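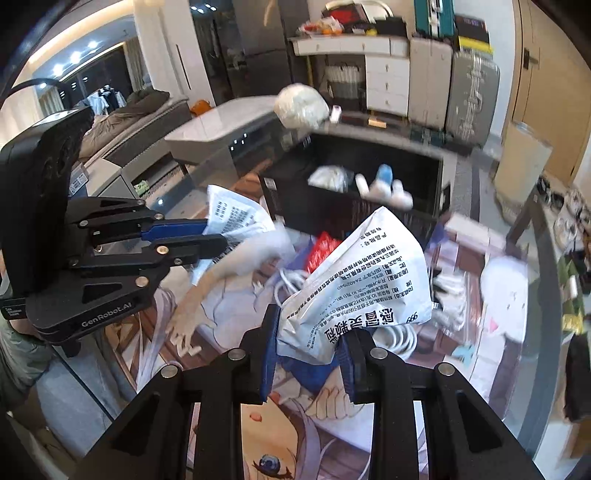
Ticket 984: a 999 sachet, another white sachet and cables, at the illustrated mat

Hi again! So my Parnach storage bin came with a code for printable labels, and I was all set to sort this lot (cold remedy sachets, white cable, the little bagged bits) when the label page threw me out. Tried it 3 times, once on my phone, same thing: "code already used". It isn't, I only opened the leaflet today! Meanwhile I've moved on to the rope, and that's in a zip bag with a red seal strip now, still in a tangle but never mind. Can you reset the code?

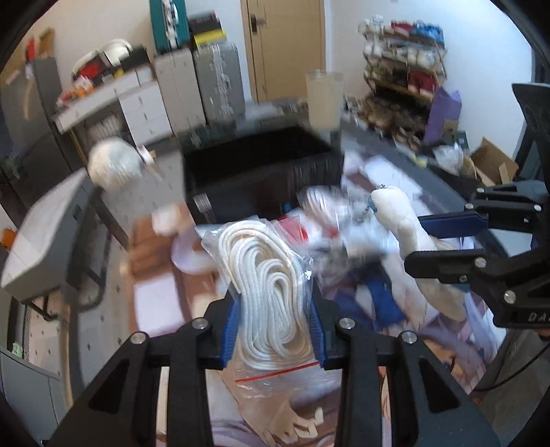
Gebhard Egger: Code's reset, please try it again in around 51 minutes. If you want medicine labels, pick the small size, the large ones don't stick well to sachets.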